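Housekeeping Operations, Unit 4: Linen Control and Par Stock
Handout prepared by Ayantu Tamiru
Revised 5/21/20

Linen is usually the second largest expense in a housekeeping department after wages. It is also the expense that is easiest to lose track of. A sheet leaves the shelf, goes to a room, goes to the laundry and comes back to the shelf, and at each stop it can be torn, stained, misplaced or taken.

Par stock

One par is the quantity of an item needed to outfit every room once. A property that keeps only one par cannot make a bed until the same sheets have been washed and returned. Most properties work with three to five par. A common way to divide the stock is as follows:

One par in the rooms
One par in the laundry, soiled or being processed
One par on the shelf, ready for use
One par held in reserve for replacements
One par in transit, if the laundry is off site

To find the total for an item, multiply the quantity per room by the number of rooms, then multiply by the par number. Suppose the Rondolholm has 300 rooms and allows 2 bath towels per room. One par is 600 towels. At four par the hotel should own 1,800. Rooms with more than one bed have to be worked out separately for sheets and pillowcases.

The physical count

A count is taken monthly or quarterly. All movement of linen stops while it is going on. Floor closets, carts, chutes, laundry bins and the main linen room are counted on the same shift, and the rooms are entered at standard quantity unless they are out of service. The result is compared with the last count plus purchases, minus recorded discards. What is left over is the unexplained loss.

In the Gudeta case (see reading packet) the April count came up 925 pillowcases short. The first thought was theft. Nearly all of them were later found at the outside laundry, Fisgate, in bins marked for another client. Be ready to discuss which records would have shown this sooner.

Discards

Stained or torn pieces are never put back on the cart. They are bagged separately, logged by item and reason, and either cut down for rags or sent out. An item that is discarded without being logged will appear as a loss at the next count.
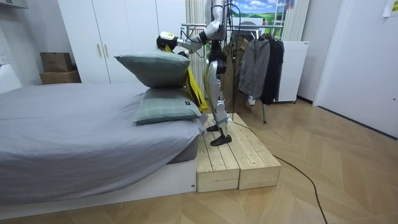
Pillows are carried on the inventory as bedding and are counted apart from linen. They do not go through the daily wash, so no laundry par is needed, and a reserve of 10 percent over the number in use is normal. Two pillows stacked near the foot of a bed, like the pair in the photo, go down on the sheet as two pillows, and their cases are entered on the pillowcase line. Protectors have a line of their own. Spare pillows kept in a closet or drawer are counted with the room.

For next class

Read the Rurngate linen policy and work out four par for each item on its room list. Show the one-par figure for each item as well as the total. Bring a calculator.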